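## Recording door demos for the club

Oleksandra wants 40 good takes by December. I doubt more takes fix a sloppy start, so do these in order.

1. Wipe the orange pads. Grit ruins more grips than bad code.
2. Check that both square markers on the fingers are clean and flat.
3. Start low, fingers open, and hold still for 2 seconds. Adelino skips the hold, and his takes get tossed.
4. Approach the panel slowly. Leave the stickers where they are. I'm not convinced they help the model, but moving them mid-set is worse.

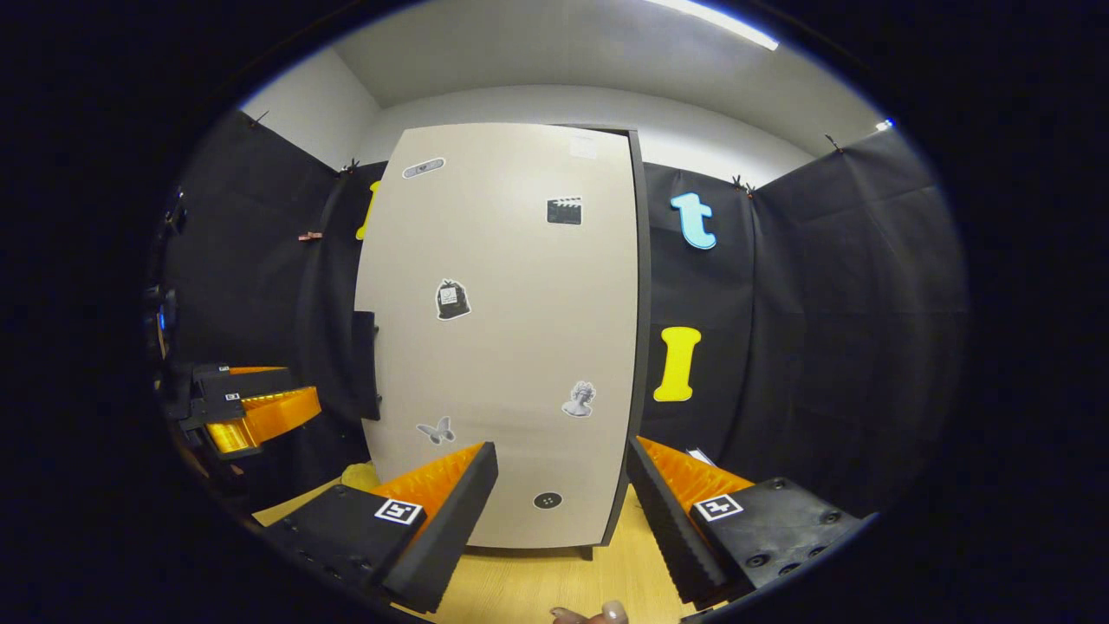
5. Stop at 60 seconds, even if the take is going well.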